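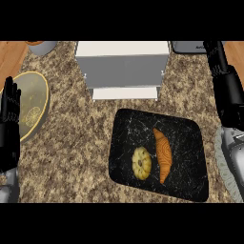

Figure 7.1 Two baked goods on a tray, set on a speckled granite countertop.

Chapter 7
Bread, Heat, and Time

What you will learn in this chapter
How flour and water turn into dough
What yeast eats, and what it gives back
Why a crust browns while the inside stays pale
How bakers in different places came to make such different loaves

Get ready
Before you read on, write down every baked food you have eaten in the past week. Include the small ones, like the crackers in your soup. Keep the list in your notebook. You will sort it in Section 7.3.

Bread is one of the best science stories there is, and you can eat the ending! Flour, water, salt, and yeast don't look like much when they are sitting in four separate bowls. Mix them, wait, add heat, and you get something that smells wonderful, springs back when you squeeze it, and tastes nothing like the powder you began with. In this chapter we are going to slow that change down and look at it one step at a time.

Start with the flour. Wheat flour is mostly starch, but it also holds proteins that do a very odd thing when they get wet. They link up into long, stretchy strands called gluten. Pull on a piece of well-kneaded dough and you can feel those strands pulling back. Pull on a batter made from rice flour and it just drips, as rice has no gluten at all. Bakers who work with rice, corn, or buckwheat have found other ways to hold their loaves together, and we'll meet several of them in Section 7.4.

Next comes the yeast. Yeast is a living thing, a fungus made of single cells too small to see without a microscope. It feeds on sugars in the dough and gives off carbon dioxide gas and a little alcohol. The gas gets caught in the gluten, the dough puffs up, and most of the alcohol leaves in the oven. Warm dough rises quickly. Cold dough rises slowly, and many bakers like it that way - a long, cool rise gives flavor more time to build.

A baker's notebook

Genowefa Zalewska ran the ovens at the Drenditz bakery in the mill town of Olard, and she kept a notebook by the flour bin. She wrote down the weather, the warmth of the water, and how the dough felt under her hands. One page from May reads:

"Damp all morning. Held back a cup of water and still the dough was slack. Gave it 2 extra folds. Good ears on the rye, wheat a bit flat. Try the cellar tomorrow."

Notice what she is doing. She records the conditions, changes something, writes down what happened, and plans her next try. Her page is a bakery record, and it is also very close to a lab report. The "ears" she mentions are the raised flaps of crust that form where a loaf has been cut before baking. The cellar was cooler than the bakehouse, so dough kept there rose more slowly.

The bakery turned out nearly 200 loaves a day, and every one of them was shaped by hand. When Arben Vidmar took over the ovens he kept the notebook going, in pencil, in the same cramped columns. We have copied more of their pages in the back of this book, and they are worth a look even if you never plan to bake.

What the oven does

Slide a loaf into a hot oven and several things begin at once. The gas bubbles swell. The yeast works faster for a few minutes and then dies. Water turns to steam. Starch soaks up water and sets, and the proteins firm up around the bubbles, so the loaf can no longer fall back down. The center of a finished loaf of lean white bread may reach 94 degrees Celsius, but the surface gets much hotter, and that is where the color comes from. Sugars and proteins on the outside react with each other to make hundreds of new compounds, many of them brown and full of flavor. This is called the Maillard reaction (say "my-YAR"). You will see it again in Chapter 9, when we get to roasting and frying.

Words to know
gluten - stretchy strands formed when certain flour proteins get wet
ferment - to break down sugars with the help of yeast or bacteria
proof - to let shaped dough rise before baking
crumb - the soft inside of a loaf

Think and talk
Suppose you forgot the salt in a batch of dough. What do you think would change besides the taste? Share your idea with a partner, then check it when you reach the dough test in Section 7.2.

7.1 From Grain to Flour

A grain of wheat is a seed, and it has three main parts. The bran is the tough outer coat. The germ is the tiny part that could grow into a new plant. Everything else is endosperm, the starchy food supply the young plant would live on. White flour is ground from the endosperm alone, and whole wheat flour uses all three parts.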